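Kikton Community Help > Home & Craft > Paper and Desk Work

Matte black tabletop shows every smudge and my paper won't stay put. Help?

Asked by Parvaneh Salehi, August 18, 2025

Hi all! I finally set up a proper paper-folding corner and I love it so much. It's a big matte black table, and right behind it there's a lighter one where I dump the cloths and whatever else I'm not using. White paper on black is a joy to work on, because every edge shows up and I can see in a second if I've cut something crooked.

Two problems, though. First, small sheets slide when I try to crease them, especially the little rectangles I cut for tags. Second, the table holds on to fingerprints and pencil dust, and then the dust ends up on the paper.

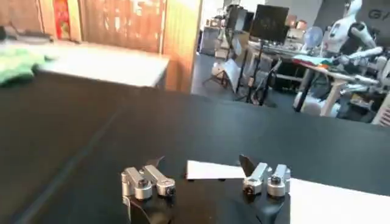 I've tried masking tape on the corners, but it lifts the surface of the nicer stock (I'm using Duvham 56 lb, if anyone knows it). I've also tried holding the sheet down with a ruler, which works until I need that hand for something else. I don't want to cover the whole table because the black is the part I like! Is there a way to get some grip in just one spot? And what do you wipe a matte surface with so it doesn't go shiny?

3 answers

Answer from tagmaker_lou (accepted)

Oh, I love a black work surface, good choice! I had the same sliding trouble and fixed it with a scrap of thin shelf liner – the rubbery kind without holes, or you'll press the pattern into your paper. Cut it a bit bigger than your usual sheet and lay a piece of smooth card on top. The card gives you a hard surface for creasing and the liner keeps the whole thing from wandering. It lifts right off when you're done.

For the tags, crease before you cut them down. Score the big sheet, fold it, open it flat, then cut. You get way more to hold on to. I did 1000 place cards in July that way and my hands were fine.

Cleaning: a barely damp microfiber cloth, then a dry one right after. No furniture polish and no melamine sponge, ever. The sponge is what makes matte go shiny, and it doesn't come back.

Answer from Brell56

wash your hands more lol. also a drafting brush for the dust, mine is a Grarell and it's 8 years old

Answer from north_window

Seconding the brush, and please brush before you wipe, or you'll just smear the graphite. If your table has a seam in it, go along the seam too, that's where mine hides all its crumbs.

I'd skip the liner and use 2 small flat weights. Fabric pouches filled with rice are great and they don't mark anything. Have fun with it, and post some of the tags when they're done!

Comment from Parvaneh Salehi: Creasing before cutting, of course!! Trying the liner tonight. Does the card on top need to be thick?

Comment from tagmaker_lou: Cereal box is plenty. Printed side down.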